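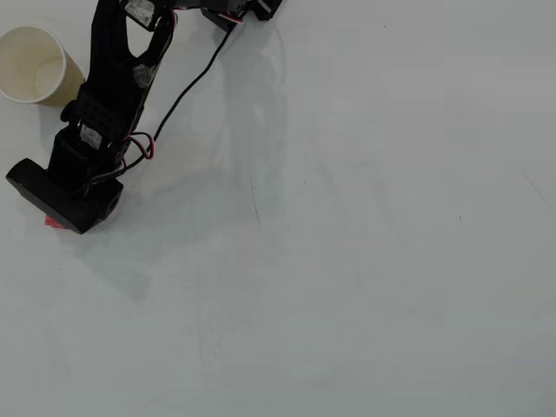 4.2 Loading monthly production data

1. Open Ornutix and select Wells > Import.
2. Choose the state file. The Wanyama sample set has 494 horizontal wells.
3. Set the volume unit to barrels per day. Gas stays in Mcf.
4. Match the API number column, then click Load.

Note: Wells with fewer than three months of output are left off the decline chart - they still count in the basin total.

Caution: Do not load the same month twice. Ornutix adds the volumes together and does not warn you.

5. Check the row count in the status bar. For the sample set it should read 2656.

To remove a bad load, see 4.5.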